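Section 6. Connecting a Property to the Aveleo Booking Channel

Applies to: Ralik Front Desk, single-property license
Last revised July 27, 2025

Read the whole section before you touch anything. The connection wizard in Ralik says the job takes a few minutes. It does, if you accept every default and don't check the result, and then you spend a weekend moving guests who were sold a room you didn't have. Set aside an afternoon with few arrivals.

The screens and room names used below come from the Sodenton property, a guest house with 19 rooms. Yours will have other names, but the menus are the same.

6.1 Before you start

You will need:

- An administrator login for Ralik. A manager login opens the channel page but can't save it, and the page doesn't tell you so. It shows a green check mark and throws the changes away.
- The property code from Aveleo. This is in the welcome email and also under Account, Property Details. If the two don't match, use the one under Property Details.
- A printed or exported list of all future reservations. Ralik keeps a backup. Export the list anyway.
- Your written cancellation terms, in the wording you want guests to hold you to.

CAUTION: Close your rooms for sale on Aveleo before you begin. Do this on the Aveleo side, under Calendar, Close All. The "pause sales" switch in Ralik only stops Ralik from sending updates. It doesn't stop Aveleo from selling whatever it was last told you had.

6.2 Entering the property code

1. In Ralik, open Settings, then Channels, then Add Channel.
2. Choose Aveleo from the list. There are two entries. Choose the one without the word "Legacy."
3. Type the property code. Don't paste it. Pasting from the welcome email tends to bring a blank space along at the end, and the code will be refused with the message "Property inactive."
4. Click Test Connection.
5. Wait for the word "Linked" to appear next to the code.

NOTE: "Linked" means that the two systems have exchanged a greeting. It says nothing about whether rates, room counts or restrictions are correct. Treat it as the point where the work begins.

If the test fails more than once, sign out of Ralik, sign in again and repeat from step 1. Support will ask you to do this first in any case.

6.3 Matching room types

Ralik offers a button called Smart Match. It pairs your room types with those on Aveleo by comparing names. At Sodenton it paired "Garden Double" with "Garden Double, Shared Bath," which are two different rooms at two different prices. We don't recommend the button, whatever the pop-up says about its accuracy.

To match by hand:

1. Open the Room Mapping tab.
2. Click the first Ralik room type in the left column.
3. Click its partner in the right column. A line joins the two.
4. Check the maximum number of guests shown at each end of the line. If the numbers differ, stop and correct the room on the Aveleo side.
5. Repeat for each room type.
6. Click Save Mapping, leave the page, come back and look at it again.

Step 6 sounds fussy. Do it. The page sometimes shows the mapping you drew, and not the mapping it kept.

Any room type left without a line is simply not sold on the channel. If you have a room you would prefer to sell only by phone, leave it alone. There is no need to create a hidden rate for it, although the help bubble suggests one.

CAUTION: Never join one Ralik room type to two Aveleo room types unless you have turned on Shared Count for both. Without it, each Aveleo room gets the full count, and the same bed can be sold twice.

6.4 Sending rates

Rates travel from Ralik to Aveleo. They are not supposed to travel back. Even so, look in the Rate Source box and make sure it reads "Ralik only." We have seen new accounts where it read "Most recent," which lets a promotional rate set on the channel overwrite your own price list.

1. Open the Rates tab.
2. Set Rate Source to "Ralik only."
3. Pick the rate plan you want to send. Start with one plan, the plain flexible rate. Extra plans can wait until this one has been proved.
4. Enter the markup, if you use one. At Sodenton it is 6 percent. Type the number without the percent sign.
5. Set the currency. It must be the same in both systems. Ralik will convert if you ask it to, at an exchange rate it doesn't show you.
6. Click Send Rates.
7. Open Aveleo in a separate browser window and compare the price of one room on one ordinary night, one holiday night and one night in June.

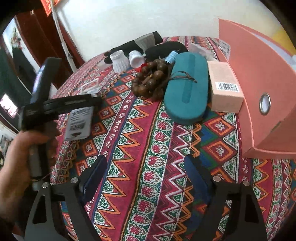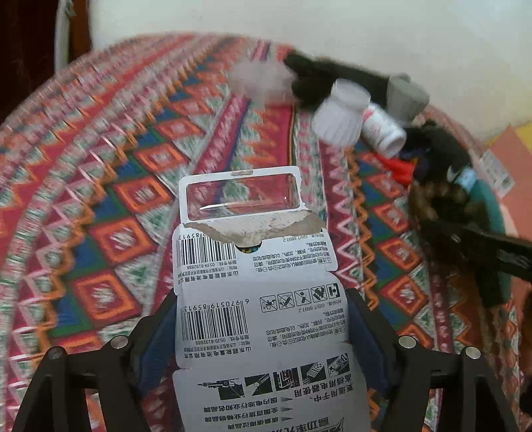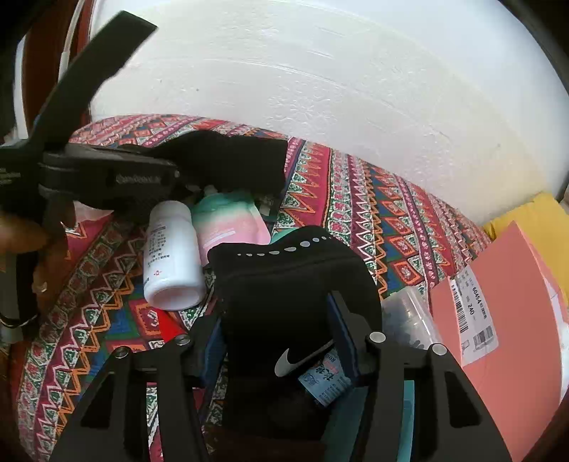

In order: patterned cloth; a white battery card against the woven basket; a folded black Nike sock.

If the prices in step 7 are off by a small amount, the usual cause is tax. Ralik can send prices with tax or without it, and Aveleo can show them either way, so there are several wrong combinations and one right one for your area. Change one setting, send again and compare again. Changing both settings together will often bring back the same wrong price by another road.

NOTE: The Suggested Price column is filled in by the channel. It is advice from a company that earns a commission on each booking, and its idea of a good price leans toward rooms that sell quickly. You may well agree with it now and then. Leave Auto-Accept turned off.

6.5 Sending availability

1. Open the Availability tab.
2. Set the sales window. The default is as far ahead as the system allows. We suggest opening only the months for which you have final rates.
3. Set Safety Stock to one for each room type that has several rooms. This holds the last room back from the channel.
4. Set the update method to "On change." The other choice, "Scheduled," sends an update every 10 minutes, and a busy evening can produce a double booking in less time than that.
5. Click Send All.
6. Wait for the log to show "Complete." The progress bar often reaches 94 percent and sits there. Leave the window open. Clicking Send All a second time starts a second job behind the first and makes the wait longer.

Closed dates need a look of their own. Pick a date that you know to be closed in Ralik (a private party, a repair, the week the boiler is serviced) and see that it is also closed on Aveleo. If it shows as open, your closed dates were probably entered as notes, which Ralik displays in gray on the calendar and then ignores.

6.6 Door codes (optional)

Skip this part if you hand out metal keys.

Properties with Theodorakopoulos locks can have a door code made for each booking and sent to the guest along with the confirmation. The link works through Ralik and needs no setting on Aveleo.

1. Open Settings, then Locks, and check that each room shows the right lock number. Walk to the door and read the number on the plate. The list may be left over from the previous owner of the license.
2. Turn on Create Code at Booking.
3. Set Send Code to "Day of arrival." Sending it at booking is the default and means that canceled guests have a code in their inbox.
4. Turn on Cancel Code on Cancellation. Yes, this is a separate switch, and it is off when delivered.
5. Make a dummy booking, try the code at the door, cancel the booking and try the code again.

CAUTION: Don't give up your master key after the test in step 5. A good result on one door tells you about that door.

6.7 Making a test booking

The wizard has a Simulate Booking button. It tests the wizard. Make a real booking instead.

1. Reopen a single room on Aveleo for a single night, well ahead.
2. Book it as a guest would, on a phone, using the flexible rate.
3. Watch the arrivals list in Ralik. The booking should appear with the guest name, the dates, the room type and the full price.
4. Read the confirmation email as if you had never seen your own hotel. Check the address, the check-in time and the cancellation terms. Channels like to replace your terms with a shorter version of their own.
5. Check that the room count has gone down by one in both systems.
6. Cancel the booking from the guest side.
7. Check that the room count has gone back up. If it hasn't, return to 6.5 and look at Safety Stock before you call support.

6.8 Opening for sale

When the test booking has come and gone cleanly, reopen your rooms on Aveleo under Calendar, Open All. Then go through the calendar and close again any dates that were closed before you began. Open All means all.

For the first few days, compare the two arrivals lists each morning. Keep your exported reservation list until every stay on it has been and gone.

If a booking reaches Aveleo but never shows up in Ralik, enter it by hand right away, write down the booking number and report it. The answer will likely be that the fault was brief and has already been fixed. Ask for that in writing and keep checking the lists.

For commission statements and guest refunds, see Section 7.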